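Home | Shop | Workshops | Delivery | FAQ | Contact

Dreltell Kitchen Hire: frequently asked questions

We lend kitchen things to people who need them for a weekend and would rather not own them for thirty years. Brândușa Zamfir answers the emails, and these are the ones she is tired of answering.

What do you lend?

Pans, bowls, plates, colanders, cake tins, serving dishes, and one fish kettle that goes out every Easter and otherwise sulks. There are 94 lines on the list at present. If it plugs in, we probably don't have it. We tried lending blenders for a year and spent most of it buying lids.

How long can I keep things?

The standard loan is 3 nights. You can add another 3 by emailing before noon on the day they're due back. Emailing a week later to say you've "been meaning to get in touch" costs the same as a late return, however nicely you put it.

Do I have to wash everything?

Yes. We wash it all again when it comes home, but we'd like to start from clean. Colanders are the worst offenders. Rice gets into the holes, sets like grout and has to be poked out one grain at a time. Soak them as soon as you've drained whatever you were draining, then go round the outside with a stiff brush.

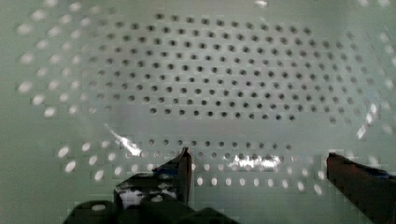
Plastic items shouldn't go on the bottom rack of a dishwasher, and nothing with a wooden handle should go in one at all. If you've already done it, tell us. We'll be able to tell anyway.

What if I break something?

Plates are covered up to the first two per booking. After that we charge what it costs to replace them, and we don't add anything for the disappointment. Please send the pieces back if you can, wrapped in newspaper and labelled, so that Hala Sfeir doesn't find them with her thumb again.

Can I mix colours?

You can, and you may have to. Our plates come in pink, blue, white and a yellow that looked better in the catalogue. Large bookings are made up from whatever is in. If your party depends on everything matching, book before October, when the harvest suppers take the lot.

Do you supply food?

No. No salt, no oil, no sauces. People do leave things in the boxes, and we have a shelf of half-used condiments that would see us through a siege. You're welcome to take one when you collect.

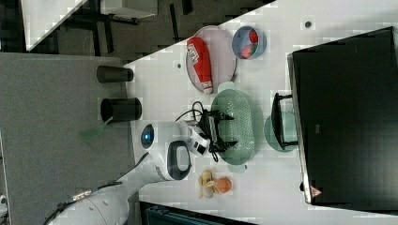 How much is the deposit?

The deposit is £20 for ordinary bookings, returned when everything is back and counted. For weddings we ask for more and will talk you through it on the phone, gently.

Do you deliver?

Within the town, yes, in the van. Someone has to be in. Leaving a box of plates on a doorstep has gone badly for us twice, once because of rain and once because of a neighbour who thought it was a present.

Can I buy something I've borrowed?

Now and then. Older stock goes on the sale table by the door, priced on masking tape. The fish kettle is not for sale, and please stop asking.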